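Opinion
Small offices should be allowed to repair before they replace
By Clotilde Mallet

The purchasing rules of most public bodies assume that equipment has a fixed life. At the Sisitz district offices, a laptop is retired after 4 years whatever its condition. Last August the district sent 53 working machines for disposal under this rule and ordered new ones from the same supplier.

The case for a fixed schedule deserves a fair hearing. It makes budgets predictable, and it spares managers from arguing over individual machines. Fuseini Atinga, who drafted the present policy, has defended it on those grounds. 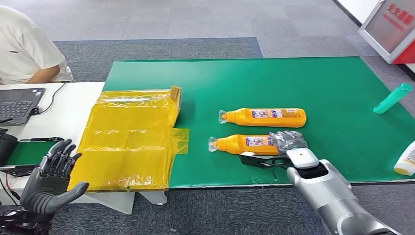 Predictable spending may still be wasteful spending. A worn battery or a failing keyboard can often be replaced for a small part of the price of a new computer. Under the current rules, however, a branch manager may not approve any repair above 50 dollars, and requests beyond that sum are returned with a replacement form attached.

The district should raise the limit and inspect each machine before retiring it. The neighboring office at Illa adopted such a practice 5 years ago, and its staff continue to receive new equipment when they need it. Sisitz could begin with a single branch and publish the costs at the end of the budget year. Residents who pay for this equipment are entitled to see those figures.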